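4.2 Bread on the table and the length of the meal

We come now to the part of the study that gave us the most pleasure to carry out, and which also gave us the most trouble when it came to writing it up. Readers will remember from Section 3 that the 158 households in Trestuvmont and Stususley kept a supper diary through November, and that each diary had a line for whatever was on the table before anyone sat down. We had put that line in almost as an afterthought. Amerley Sarpong, who read every one of the diaries by hand, was the first to notice how often the answer was bread, and how often the people writing went on to tell us what the bread had been put in.

Their words for this were wonderfully varied (the "good basket," the "Sunday basket," "Grandma's, with the cloth"), and we were sorry to have to boil them down into codes. In the end we kept just three: bread served in an open basket, bread served on a board or plate, and bread left in its wrapper. Rectangular baskets with low sides, like those in Figure 6, were coded the same way as round ones, and we made no distinction by color, although several families plainly did and had firm views on the subject. 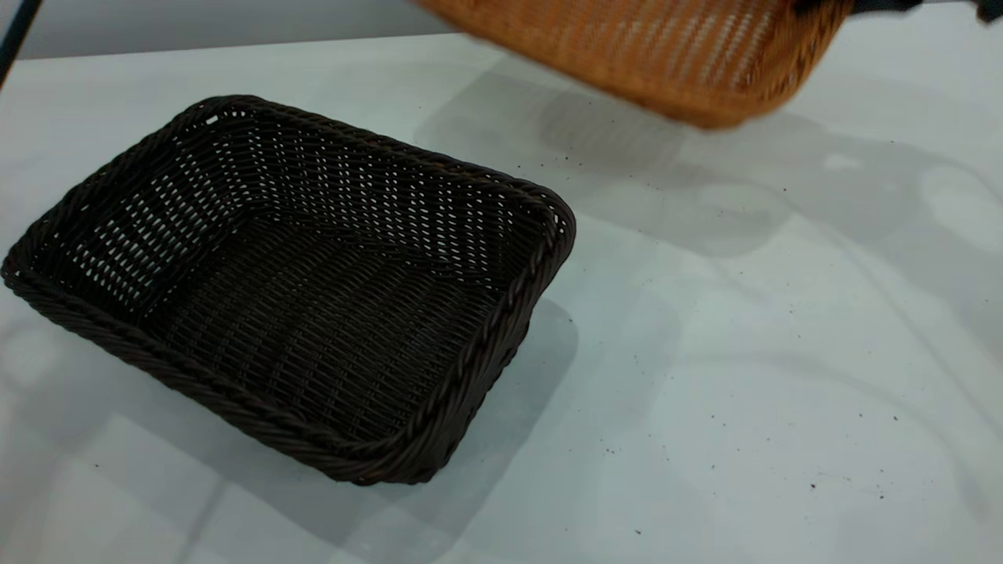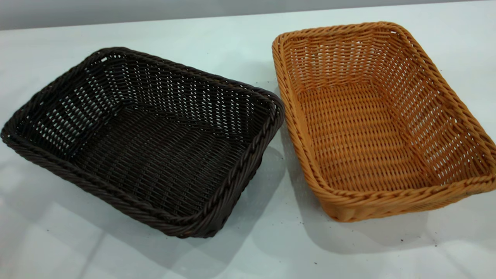 Figure 6. Woven baskets of the open, rectangular type, one dark and one tan.

When we set the codes beside the mealtimes, the suppers with an open basket ran longer, by a median of 12 minutes, than those where the bread stayed in its wrapper. The board and plate suppers fell somewhere in between, closer to the basket end in Stususley and closer to the wrapper end in Trestuvmont. We would very much like to say that the basket keeps people in their chairs, and a good many of our families told us just that, but we have to be careful. A household that takes the trouble to lay out bread may well be one that was planning a long supper anyway, with company coming or a stew that had been on since lunch.

The diaries do offer some help with this. In 50 of the households, the same family used a basket on some nights and the wrapper on others, so we could compare them with themselves. The difference shrank there but did not go away. It was largest on nights when three generations ate together, and hard to find at all when supper began after eight in the evening. Acheampong found much the same late-evening pattern in the Clultine meal records, a far bigger collection of 3,000 suppers, though bread was noted there only now and then and its container never.

One last thing deserves a mention before we turn to drinks. Quite a few diarists wrote about the end of the meal, when the plates had gone to the sink and somebody was still reaching over for a heel of bread and talking. We had no code for this and did not try to invent one after the fact, but the passages are given in full in Appendix B.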